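Visit report, Mon 4 July
Group: Kenza Ghoneim, Hicham Saber
Host: Said Chraibi, Hostham

## What we went to see

Hostham's open day promised "a robot that tidies up by itself." We signed up because our course project is on sorting, and we wanted to know how much of that sentence was true. The demo was candy sorting with two arms on a wooden table. The wrapped candy starts out loose and is supposed to end up in buckets.

Mr. Chraibi told us the system was trained on 3,899 recorded tries, all of them done by people steering the arms. He said this as if it settled the matter. Kenza asked how many of those used the same candy and the same table. The answer was "most of them."

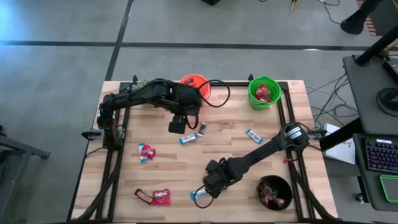 Our main doubt is about who picks the starting layout. Staff set out the candy before each run, and visitors were not allowed to move anything. When Hicham asked if he could add a pen from his bag, he was told there would be time at the end. There wasn't.

The handout gives a success rate but does not say what counts as a success. If a bar is dropped and picked up again, is that one success, or a failure and a success? We asked twice and wrote down two different answers.

## What we would need

- the layouts used in testing, including the bad ones
- how often a person stepped in
- one run with objects the system has not been trained on

We sent these to Hostham by email. Until we get a reply, we would not use the handout's numbers in our own project. The arms may well be good at this job, but the visit did not show us how good. The next open day is in October and Hicham is bringing the pen.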